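Speaker notes - gripper comparison talk, March
Speaker: Abelardo Grajales
Slot: 16 minutes, questions after

Opening

Say who I am and what the group does, one sentence each. Then straight to the question: we had 2 grippers that both looked fine on paper, and we had to pick what goes on the arms for the clothing work. The talk is how we compared them and what I would change.

Do not read the spec table aloud. It is in the handout.

The setup

Two arms, one table, clothes on a second table to the left. The Lunde gripper has more than two fingers and opens wide. The Ellberg is the simpler one. Same controller for both, same speed limits, same table height. We left the drink shelves stocked behind the table because the head camera has to cope with a busy background anyway.

Point out the fingertip pad on the right arm. People ask about it every time. The pad is for grip on thin cloth, and the dots are only the print on the material.

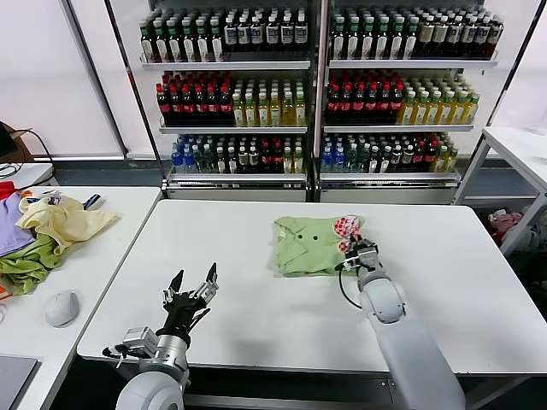 Slide 4. Right gripper against the folded garment, left gripper open and empty.

Talk about pressing versus pinching. Pressing down on a folded stack moves the whole stack. Pinching takes one layer if the tips are narrow enough, and two if they are not. Most of our failures in the first week were double layers.

Mention the cables. A loop that is too short pulls at the wrist near the end of its range, and the force reading drifts. We lost a morning to this. Check the loop before every run - it takes a minute.

(Pause here, drink water.)

Cameras

We compared the head view with the wrist view. The head view is better for finding the garment and deciding which arm goes first. It is poor at telling whether the tips have hold of anything, as the gripper itself gets in the way.
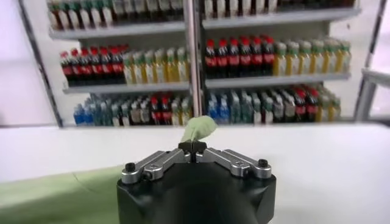 Slide 6. Wrist view, soft green piece held at the tips.

At the wrist you can see what is between the tips. You give up most of the table to get that. Note how much of the view the gripper body takes up. We tried the Halura mount a little higher and got more table back, but the tips went soft in focus, so we put it back down.

Light cloth on a white tabletop is hard in both views. Say this clearly. The Tikbridge people had the same trouble and changed their table cover. We kept ours.

Results

Show the chart, give them time to read it. The narrow tips did better on single layers. The wide gripper did better on heaped clothes, where picking up anything at all is a good start. 6 garments in the test set, so do not oversell it.

If short on time, skip the controller slide and go to the list of open items: tip wear, second mount position, darker table cover.

Questions I expect: cost, cycle time, why no suction. Answer on suction - porous cloth, we tried it, poor hold.

Contact: Abelardo Grajales | Notes may be shared with attendees | Back to top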